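Should the toss go in two-day club games?
16 comments | 3 shares | 4 min read
Last updated in March

southpaw_dede
The league wants to scrap the toss next season and let the visiting captain choose whether to bat or bowl. Elikem Odoi put up a summary on the club page saying it will "restore balance." Restore it to what? I've played at Aguirre for years and I can't remember anyone complaining that a coin beat them. They complain about the outfield.
- Dede Acheampong

thirdman405
Visitors choosing stops home clubs from cooking the pitch. Simple as that. Jornari left a green top for every big game last summer and then acted surprised when it seamed.

southpaw_dede
And they lost two of those. If they were cooking it, they need a new cook.

Elikem Odoi
I wrote the summary, so I'll answer. We went back through the old scorebooks, 405 matches. Sides winning the toss won more than they lost. It isn't a huge gap but it's there.

midwicket_moaner
How much more? "More than they lost" could be one game. Also, did you throw out the rained-off ones? Half the books from Sollum are missing pages, and whoever kept them couldn't spell his own opening bat.

Elikem Odoi
Draws and washouts were left out. I'll post the full table when it's typed up.

midwicket_moaner
So we vote first and see the numbers later. Great.

thirdman405
You'd moan if they gave you the table in gold ink. The top division tried something like this and the sky stayed up.

evening_seamer
I don't trust either side here. My problem with the proposal is that it treats every ground the same. At Eveo the pitch is flat on day one and flat on day two, and you could let the umpire's dog choose. At Sollum, batting last is miserable. One rule for both fixes nothing at one and maybe swings it too far at the other.

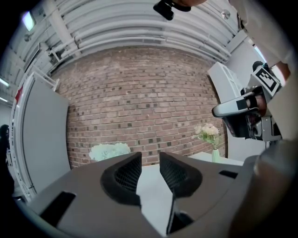 The other thing bugging me is the word "uneven," which the summary uses for pitches as if that's always a fault. A club pitch is going to vary. Bricks in the same wall run from pale tan to rust with nearly black ones scattered through, and I don't hear anyone calling for the wall to be pulled down. Show me that a pitch is dangerous and I'll listen. Show me that it does a bit after tea and I'll ask why your batsmen can't play late.

thirdman405
Walls don't bowl at you from 22 yards.

evening_seamer
Neither do you, the way you overstep.

southpaw_dede
Back to the vote, please. Can we at least ask for a one-season trial, with the table posted before it starts? I'd still vote no, but I'd feel less like I was being sold something.

Elikem Odoi
A trial is fine by me. I'll put it to the captains.

midwicket_moaner
With the washouts listed separately.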